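Care of Household Scissors and Shears
Stidumska Home Resource Center
Updated Jul 17, 2018

Scissors are among the most heavily used tools in the home and among the least maintained. Most pairs can be kept in good working order with a few minutes of attention each month. Residents are asked to review the following guidance before bringing blades to the sharpening desk.

Wipe the blades with a soft cloth after each use. Adhesive from tape and labels should be removed with rubbing alcohol, applied sparingly and kept away from painted handles. Place one drop of light machine oil at the pivot, open and close the blades several times, and wipe off the excess. Do not use cooking oil — it turns sticky in storage. 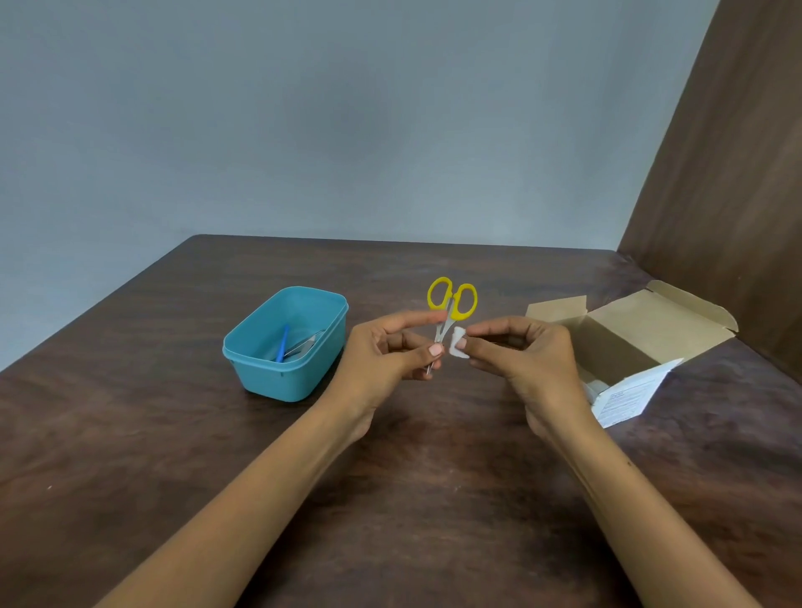 Light dulling can be corrected at home. Fold a sheet of 600-grit sandpaper with the abrasive side out and make 10 to 15 full cuts through it. A coarser sheet, such as 200-grit, is suitable only for garden shears. Small scissors with slender metal blades and plastic finger loops, like the yellow-handled pair in the photograph, should be given the finer paper only. Nicked blades require a stone and should be left to the desk.

Keep one pair for fabric and another for paper, and label them. Kitchen shears that come apart should be separated, washed by hand, and dried fully before reassembly.

Questions about sharpening may be directed to Cuiping Kang. The desk is closed during May for inventory.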